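Putting the tools away, and other hard jobs

The head of the bench automation team at Arkitz has spent nine years on the question, and answers it slowly, over a second pot of tea. Can a machine do the shop-floor chores yet? "Some of them, on a good day," she says, "and then it's a different day." She asked not to be named, as she would like to go on buying her brass fittings from Womitby without being teased about it.
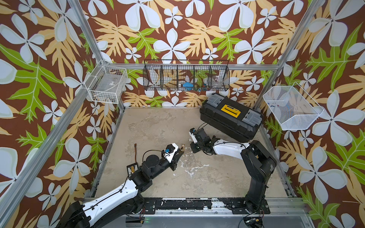

She came to all this from a repair counter, where the last 30 minutes of every shift went on clearing up, and she still thinks of that half hour as the real test. Welding a car door is the same every time, she tells me - a messy bench never is.
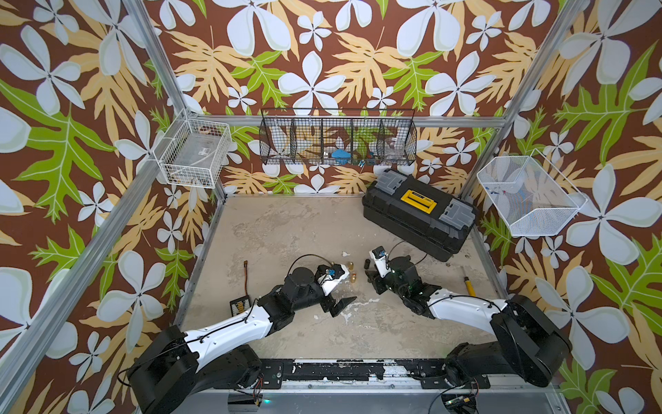
Clearing up sounds like the easy end of the work until you try to write it down. "Where does it go, which way up, and what if there's something on top of it?" A screwdriver with a yellow handle is a kind thing to give a machine, she says, being bright and easy to find. Small brass parts are a good deal less kind, and bare wires she describes with a long sigh. 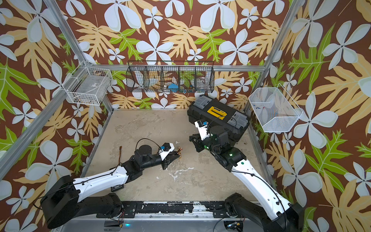
Two arms at the bench, one with its gripper up against the toolbox.

And at home? She laughs at that, warmly enough. Her own kitchen drawer would finish off anything she has built, and she would be glad to see a machine manage 10 ordinary jobs in a stranger's house before she believed the brochures. Shops will come first, in her view, and only those with patient staff.
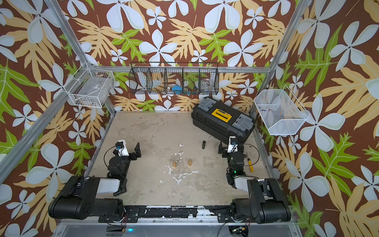 Over at Vakholm they are less patient, and a fitter there told me that he could have the whole bench tidy before the arms had made up their minds. She has heard this before and doesn't much mind it. "He's right," she says, pouring again. "But he doesn't want to do it either, does he?"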